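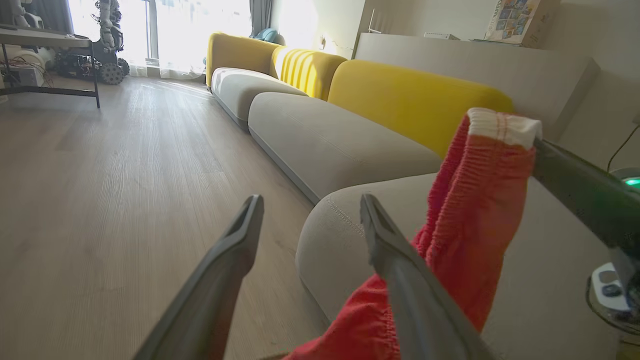
One arm pinching what look like red shorts, the other gripper in front of them, view from the wrist camera.

1/ Short thread about what we learned in April with Skarutano, our two-arm policy for handling clothes. The paper is still in review, so I will tell only the part that I am sure of.

2/ The question was simple. If you train on 748 demonstrations, does it help to remove the bad ones? Jianguo Jin believed yes. I believed no -- more data, more recovery behavior.

3/ We labeled every demonstration by hand. A "bad" one has at least one regrasp. It took us about 3 weeks, and we disagreed on many of them.
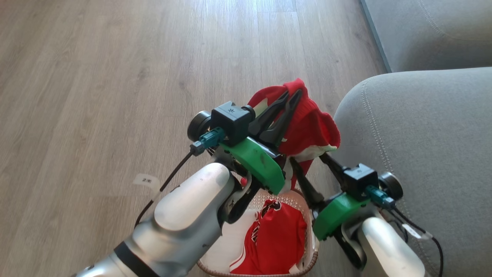

4/ After this we trained two policies, same size, same seeds. One saw everything. The other saw only the clean demonstrations. Each one got 200 trials in the same living room.

5/ The full-data policy finished 131 of 200. The clean one finished fewer, and mostly it failed in the same way: it misses the first grasp, then it repeats the same motion in the air.
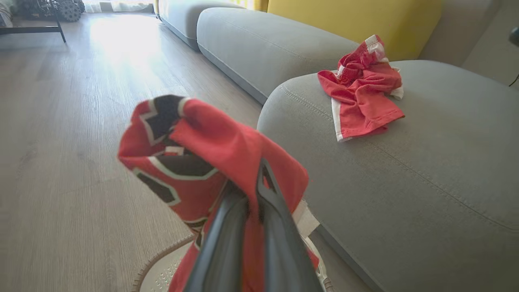
6/ Color is a weak point for both policies. The segmentation model, Stundavix, likes to join two pieces of clothing into one if they are similar. With one red piece in the gripper and another red one crumpled on the sofa cushion, the mask can jump between them. We did not solve this.

7/ One limitation: all trials are in one room, with one sofa. Please do not read 131 as a number for your home.

8/ Thanks to Jianguo, who accepted the result very kindly -- and who still wants to repeat it with towels. Questions are welcome, I answer slowly.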